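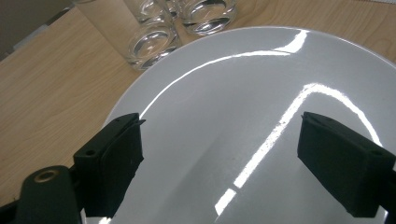 Figure 9. White glossy plate and clear drinking glasses on a light wooden tabletop.

Section 9. Laying and Clearing the Dining Table

This section applies to all shared dining rooms at Provitz Residence. It replaces the sheet issued in April and is in force from Aug 1, 2020. Questions about the procedure should be sent to Ohemaa Baidoo, Household Services, extension 207.

9.1 Before you begin

Wash and dry your hands. Check that the tabletop is clean and that no crumbs or water marks remain from the previous meal. The wooden tops are finished with oil and will stain if liquid is left standing on them.

Note: Table mats are kept in the Rees cabinet beside the serving hatch. They are used for hot meals only. Cold meals are laid directly on the wood.

9.2 Inspecting the plates

1. Take plates from the warming cupboard or the shelf one at a time. Hold each plate by the rim.
2. Tilt the plate toward a window or ceiling light. On a clean plate the reflection shows as a bright, unbroken band across the glaze. Grease or dried detergent dulls the reflection or gives it a ragged edge.
3. Look along the rim for chips. Run a dry cloth, never a bare finger, around the edge if you are unsure.
4. Return any marked plate to the wash. Place chipped plates in the gray bin marked Cekel and enter them on form 821.

Caution: Plates from the warming cupboard may be too hot to hold. The cupboard thermostat is set to 50 degrees Celsius and must not be raised.

9.3 Inspecting the glasses

1. Lift each glass by the lower half. Do not place fingers inside the glass or on the lip.
2. Check the base first. The thick base can hide a crack, which will usually appear as a line crossing the rings of the glass. Turn the glass slowly while looking through it from the side.
3. Polish with a lint-free cloth if water spots are present. Do not twist the cloth inside the glass with force.
4. Set finished glasses upright on the table. Stacking is not permitted.

9.4 Placing the setting

1. Place the plate in front of the chair, with its rim one thumb's length from the table edge.
2. Place the glass beyond the rim of the plate, on the side of the resident's drinking hand. The seating card states left or right.
3. Leave a clear gap between plate and glass – the two should not touch when the plate is turned.
4. Where glasses for several places are put out in advance, group them past the plates and well in from the edge of the table. Residents may then take their own.
5. Add cutlery and a napkin last.

Note: Large plates are used for the main meal. Where the table is narrow, lay the plates first and then decide where the glasses will stand.

9.5 Clearing

1. Remove the glasses before the plates. Carry them on a tray with a raised edge.
2. Scrape plates at the hatch, not at the table.
3. Stack plates of the same size only. A stack carried by hand should be low enough to see over with ease.
4. Wipe the tabletop with a damp cloth along the grain, then with a dry one. Use Predside cleaner only on sticky marks, and rinse it off.

Caution: If a glass or plate breaks, keep residents away from the table and clear the whole setting. Food on neighboring plates must be thrown out – small fragments travel farther than expected. Sweep the floor before chairs are moved.

For storage of table linen, see Section 10.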